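Thread: sorting the cable runs in the back room before anything else goes on the tables. Notes as I go, mostly so Defne Kaplan stops asking me for them.

1/
Two tables, one rectangular, one round, both light wood. Everything that needs power lives on the rectangular one.

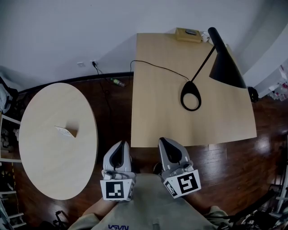
2/
The constraint is cord length. Lamp flex is supplied to reach a socket directly below the table edge and no further. Put the socket a bit to one side and you end up with a diagonal run over the work surface, and every sheet of paper you put down ends up on top of it.

3/
Current state: the lamp cord goes over the tabletop in a long arc and drops off the left edge by the wall. It works electrically. It also takes out the left part of the table for anything flat.

4/
Option A is to turn the lamp base so the cord leaves towards the wall, then bring it along the back edge. Costs nothing. Uses up most of the slack.

5/
Option B is an extension lead fixed under the tabletop. I have a Pranis one, 2 m, flat plug. Trinity Haddad swears by the Ersoy version with the switch on the lead. I have used both and the switch is the only difference I could find.

6/
Going with A first. If the shade still reaches where I want it, B stays in the drawer.

7/
Shade position, for those who asked last time: lowest setting that keeps the bulb out of your eyeline when seated. Mine ends up over the table edge, which suits me, as I read with the page half in my lap.

8/
Next, the white cables at the wall end of the table. Rule in this house: a cable with no known device gets a tag with the month on it. If the tag is still there a year later, it goes to electrical recycling. This lot will say August.

9/
Tags are Wokar, pack of 100, paper with a wire tie. The plastic ones look better and shed their ink within a season. Pencil on paper has outlasted every marker I own.

10/
The floor run is the one I care about. A dark cable on dark hardwood is very hard to see, more so when the boards are glossy and the light is low. It should follow the baseboard and come away from the wall only where it has to.

11/
Clips: adhesive, on the baseboard, never on the floor finish. Wipe the board with a damp cloth, let it dry, press for a slow count of 16, leave overnight before loading. I have skipped the overnight part twice and had to redo the clips both times.

12/
Before clipping, the bottle with the green cap comes up off the floor and the small card comes off the round table. Loose items first, fixed items second. Otherwise you route around things that are leaving anyway.

13/
The round table gets nothing with a plug. Imo wanted a second lamp on it. The run from the outlet would have to cross the gap people walk through – so no.

14/
Someone asked about a cable cover for exactly that gap. They are fine in an office. On a glossy floor at home the ones I have tried creep sideways, and the tape that stops them creeping takes the finish with it.

15/
Order of work, then: clear, turn lamp, back edge, tags, baseboard clips, hoover. Hoover last, the dust behind an adapter is always worse than expected.

16/
Will add the final cord route when the clips have had their night.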